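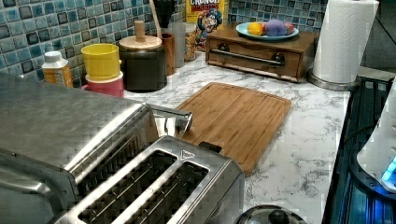
Zovwood Shared Kitchen: progress report to the Nurilow Fund, March

We're two months into the grant and the breakfast kitchen is in daily use! Doors open at 7.30 am and the first toast is usually on by 7.35. In the period covered we served 200 breakfasts to 79 different people, and plenty of them stayed on to wash up and chat.

Worktop and wall
The white marble-look worktop is in and wipes down beautifully. Behind it we kept to the blue mosaic, turquoise through to navy, and residents are delighted with it (there was a long debate about plain white). Ostrowski did the fitting and came back twice to adjust the cupboard doors at no charge.

Equipment
The two-slot toaster is steel and lives on the counter beside the bamboo board, so bread can be cut and toasted in one spot. The board has a groove round the rim, a real help with tomatoes. Cups are stacked at the back by the tiles, next to the dark canister with the wooden lid. We'd love a second toaster — the queue at eight o'clock is quite something.

Spending
The worktop came in £100 under the quote from Timero. With your agreement we'd like to put that towards the toaster and a few more cups.

Still to do
Shelf labels, a hook for the tea towels, and the cooking sessions, which start after Easter. Eleven names are down already.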